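About Drundberg

Company Services Workshop Contact

Drundberg prepares wire and small rod parts for repair shops, instrument makers and schools. Orders are accepted from one piece to 3,000 pieces. Anything larger is passed to Ivanyshyn, which has the cutting capacity for it.

The company was started to supply one customer, Pivow, with short lengths of insulated wire cut to drawing. Pivow is still a customer. The catalog now holds 359 stock items, most of them single-conductor wire in fixed lengths, with a smaller section for rod parts and the fittings that go with them. Items outside the catalog are made from a drawing or from a sample sent in by the customer.

Handling

Thin wire takes a set if it is bent too tightly or pulled from one end. Lengths are gripped near the middle for transfer and near the tip for placement. Where a curve is specified, the wire is formed by hand and checked against a template. Straightening is billed separately and is not offered for wire that already shows a kink.
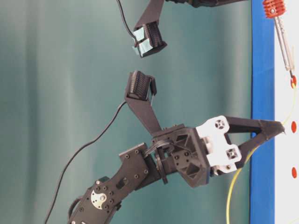
Can I send my own wire to be cut?

Customer-supplied wire is accepted on the original spool, with the gauge and insulation type marked. Loose coils are returned uncut. A trial length is cut first and sent to you for approval before the rest of the order is run.

Work surfaces

Surfaces are set up according to the part. Finished metal goes onto cloth, which keeps small parts from rolling and protects the surface finish. A hard flat board is added when a part has to be checked for straightness. Cloths are changed between orders so that clippings from one job do not travel with the next. Boards are wiped at the same time.

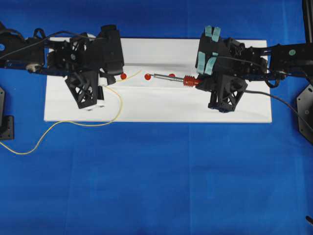
Rod parts are the slower half of our work. Each one is received, inspected and packed singly, and a bent part is reported to the customer before anything else is done to it. On a slender metal rod with a ribbed fitting near one end, like the red one over the white board, we take hold at the fitting end and leave the length of the rod clear. Inspection covers straightness, end condition and the seating of the fitting. Results are recorded on the order sheet and a copy is packed with the parts.

Packing and storage

Wire up to 47 inches long is packed flat in sleeves. Longer pieces are coiled, tied at four points and labeled with the coil diameter. Rods ship in rigid tubes with end caps. Wire and rods on the same order are packed separately, even when the quantities are small.

Stock is stored by gauge first and color second. The full stock list was last revised on 6 September 2025. Prices are reviewed each April.
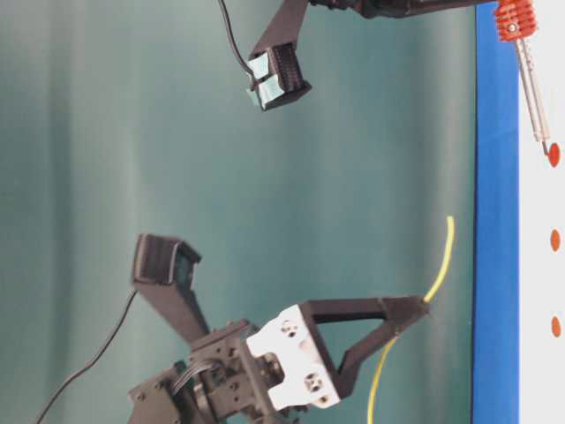 Nyokabi Mosoti wrote to us that the flat sleeves work well for short lengths but that the labels should show the gauge on both sides, as sleeves in her drawer are always face down. Labels were changed on all sleeved stock. The coil tags still carry printing on one side only.

Returns and samples

Unopened sleeves can be returned for credit. Cut-to-drawing work cannot. Samples are limited to one sleeve per catalog item and are sent with the next order unless separate postage is paid. For fittings in the Grimari series, include the old part number if you have it; the new numbers do not follow the same sequence.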